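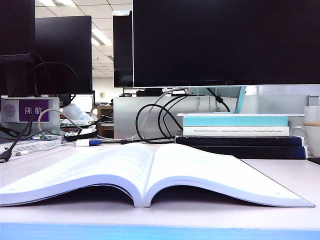 The open volume on the desk, with four more stacked behind it on the right.

Home > Features > Interviews > Reading Rooms > Archive

Filed under: Books and Bindings, Workspaces

Doaa Mahrous keeps her reference books where she can reach them without standing up. The desk is white with a light blue front edge, and at the time of my visit a thick book was open across most of its width. Four others were stacked further back beside the monitor stand, a turquoise cover on top.

Mahrous writes technical documentation for Hakska, a small firm that produces numerical software for surveyors. Before that she spent six years in book repair at the Bouzid bindery. She is more interested in how a mathematics book behaves on a desk than in how it looks on a shelf, and that was the subject of our conversation in November 2025.

"A book you consult has a different job from a book you read," she said. "You read a novel in your hands. A reference book lies on its back for three hours while you type, and the spine takes the load for all of it."

Her first test for any thick volume is whether it stays open unaided near the middle. The open halves should rise from the crease in two even curves. If one side is much steeper, the text block is probably pulling on its lining. She does not mind a gap under the pages.

"People see daylight under there and press down on it," she said. "Please don't. The curve is the paper finding its own position. If you force it flat you are bending the adhesive, and old adhesive does not bend."

Sewn sections cope best. Glued single leaves are cheaper to produce and will serve for years if the book is under 400 pages or so, in her experience. Above that she becomes wary. One of her own books, a methods text of 832 pages, was glued and split at page 409 during its second winter. She had it resewn by her former colleague Anas Erraji, who charged her for the thread and nothing else.

"He put a hollow back on it," she said. "It opens better now than it did new."

Paper grain matters nearly as much. Grain should run from head to tail, parallel to the spine. When it runs across, the leaves resist turning and the outer corners lift as the room dries out. Some curl at the corners is ordinary in a book that is handled daily, and she leaves it alone unless the leaves start to crease.

On stacking she is stricter. Largest at the bottom, spines facing the reader, and no more than five in a pile. A long title in small type on the spine is a nuisance, she said, and mathematics publishers are fond of them.

"If the title has 'theorem' in it and 'computational' in it, it is going to run the full height in a type size I can't read from my chair. I go by colour. The turquoise one, the white one. The two navy ones I mix up at least once a week."

I asked about the cables, a good many of which loop across the desk behind the books. Her colleague Said Tawfik has recommended a tray fixed under the desk. She has measured for one -- 54 centimetres would fit -- and has not ordered it.

"A cable behind a book does no harm. A cable under a book does. You get a ridge in the board, and the board remembers it."

She does not use book weights, having seen too many impressions left in soft paper. For a volume that will not stay open she rests a strip of leather, filled with lead shot and sewn shut, over the top of the crease. A rolled towel under the lighter side works when the book is open near either end. Sticky notes she removes the same day, as the residue picks up dust.

She also disagrees with the common advice to close a book whenever one leaves the room. An hour or two open makes no difference to a sound binding. Overnight is another matter, mainly on account of humidity, and sunlight will yellow cheaper stock in one August.

Bouzid's own workshop log, which she kept for part of her time there, recorded 208 repairs in a single year. Most were split hinges. By her reckoning the usual cause was a reader pulling a book from the shelf by the top of its spine.

"Push the two neighbours back and take it by the sides," she said. "Dalia Zaki taught me that on my first morning, and then she made me repair one that somebody had pulled."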